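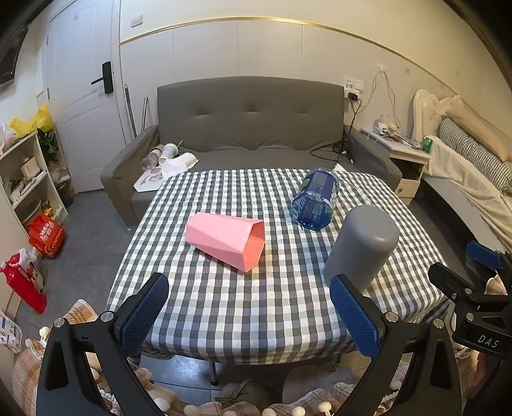

The Soup That Outlived the Restaurant

23 comments | 9 shares

The woman who cooked at Plellesau for 15 years would like it known that she never cared for the lentil soup.

"It was a Tuesday-night kind of soup," she says, stirring a pot of it in her own kitchen. "We put it on the menu to get rid of lentils."

It stayed until the place closed in February, and former regulars still write to ask for the recipe. She sends it to all of them. They write back to complain that it tastes different.

"They leave out the vinegar. I write VINEGAR in capitals. They think it's a suggestion."

Her version has red lentils, an onion cooked longer than you have patience for, cumin, a can of tomatoes and the vinegar, which goes in after the heat is off. There is no stock. She used stock for the first 5 years, then ran out one lunchtime and heard no objections.

"Water is fine. People get very emotional about stock – I used to be one of them."

She is just as calm about garlic from a jar ("it's garlic"), and less calm about blenders. A third of the pot gets mashed against the side with a spoon. When I mention that I own a good blender, she looks at me the way my dentist does.

These days she cooks for two, and she has had to learn how. The first soup she made after closing lasted nine days and ended her husband's interest in lentils. He now eats toast on soup nights and claims to be content.

Would she open another restaurant? She turns the burner off and adds a splash of vinegar without measuring.

"I sit down to eat now. At a table, with a chair. I had no idea how long dinner was."

I took a container home. The next evening I made my own batch, with the onion, the cumin and what I thought was plenty of vinegar. It tasted different. I have written to complain.

Contact | Copyright Plellesau Table Notes | Back to top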